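Damero Pattern Index, release 2

Contents
The index holds 2,734 records of repeating surface patterns: wallpaper, printed cloth, wrapping paper and panel prints. Each record gives a motif class, a symmetry group, a palette and a source. The records are stored in one CSV file, patterns.csv, encoded in UTF-8.

Fields
motif: one of 26 classes, listed in classes.txt.
symmetry: wallpaper group in short notation, or "none".
palette: up to four color names, ground color first.
source: Pliletti, Bunting or own.

Large florals with outlined petals go under "lily-type" whether or not the species can be named. The ground color is entered as a common name, such as red-orange, and the outline color follows it.

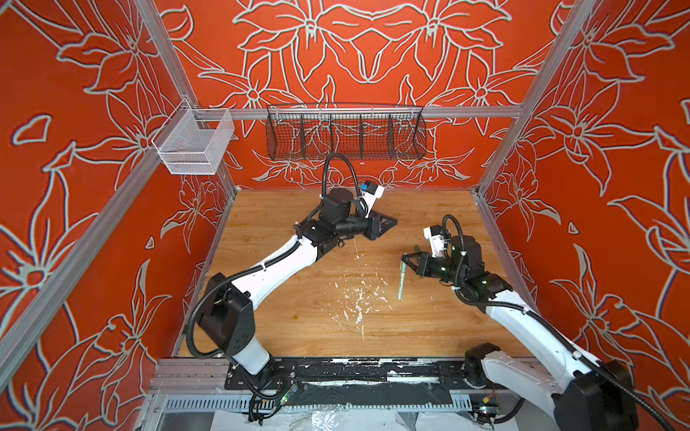 Estela Daza objected in the issue tracker that the symmetry field mixes two things, a mirrored layout and a true repeat, and asked for them to be split. Release 2 adds a column, mirror_only, with values 0 and 1. Old records were recoded by hand. Where the sample was too small to decide, the value is left blank.

Known problems
Bunting records use an older class list, and "scroll" and "leaf" overlap. Palette names were not checked against a color chart. Duplicates between Pliletti and own records have not been removed.

Loading
Run zestden load patterns.csv. Use --limit 100 for a short test. The next release is planned for November.

Last changed June 11, 2022.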